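Notes on the Small Bedroom at Kirstead: Laundry, Linens and Storage

The small bedroom at Kirstead has now been in regular use since April, and several readers have written to request an account of how the laundry arrangement has performed. The following remarks are offered for the benefit of those considering a similar layout.

It will be recalled that the original plan, prepared by Rok Vukadinović, placed the washer and dryer in the hallway closet. The closet was found to be too shallow by a narrow margin, and the choice lay between rebuilding it, at a quoted cost of roughly $2,000, and moving the stacked unit against the back wall of the bedroom. The second course was adopted. The additional outlet and drain were completed for under $1,000.

The principal concern was noise. Loads are therefore not started after 7 p.m., and this rule has been observed with only occasional exceptions. The second concern was moisture. The window at Strachan, our previous residence, showed condensation every winter, and a small Flilitz dehumidifier was purchased in anticipation of the same difficulty. It has been required far less often than expected.

With respect to linens, the household has settled on plain gray sheets for this bed. They conceal minor wear, and they may be washed together with the towels from the hall bath without any need for sorting. A full change of bedding is carried out every second week. The sheet is left to hang over the side of the bed and is not tucked, a practice to which one member of the family continues to object.
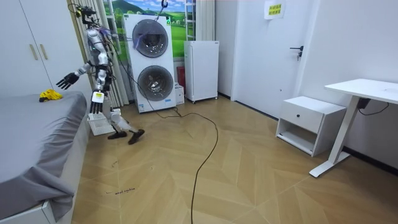 Baskets have been the subject of some revision. The wicker hamper brought from Strachan was handsome but snagged knitwear, and it was retired in favor of white plastic with open sides, which admits air and may be rinsed in the tub. One basket serves the entire room. A larger Clurneo model was tried for 16 days and returned – it would not pass between the bed and the machines without being turned sideways.

Clean items go directly to the tall white wardrobe. The left door is reserved for bedding and the right for clothing. Shelf liners remain to be cut, and the upper hinge on the right door requires adjustment before the winter blankets are brought down.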